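Rutherford House Shared Kitchen
Washing and Racking Dishes by Hand

These instructions apply to all residents and guests using the second-floor kitchen. Questions may be directed to Lorraine Goodwin at the house office, Room 82.

Before you begin
Scrape all food into the compost pail. Remove any clean items left in the dish rack and return them to the shelves. Fill the left basin with hot water and add one measure of dish liquid.

Washing
1. Wash glasses first, then plates and bowls, then pans.
2. Clean both faces of each plate and run the sponge along the underside of the rim.
3. Rinse under running water. Hold the plate at an angle over the sink so that water runs off the raised rim. 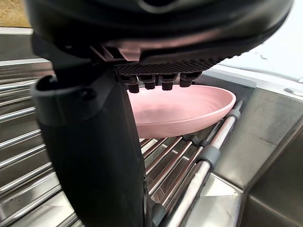 Pink plate at an angle, with the rack rail close to its rim.

Racking
4. Set plates in the rack one at a time, beginning at the end farthest from the faucet. Plates must not be stacked flat.
5. Rest the lower edge of each plate on the metal rods. Check that it is steady before letting go.
6. Place flatware in the cup with handles down. Knives are to be dried and put away at once.

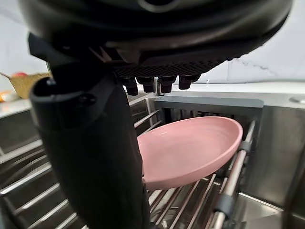
Pink round plate tilted on the stainless steel dish rack.

Finishing
7. Drain the basin, empty the strainer and wipe the counter.
8. Clear the rack by 9 p.m. The rack is taken apart and scrubbed each Saturday, and any dishes still in it are moved to the hall cabinet.

Chipped or cracked plates should be set aside and reported to Manaia Ormsby at extension 3602. Replacement dishes are kept in the pantry.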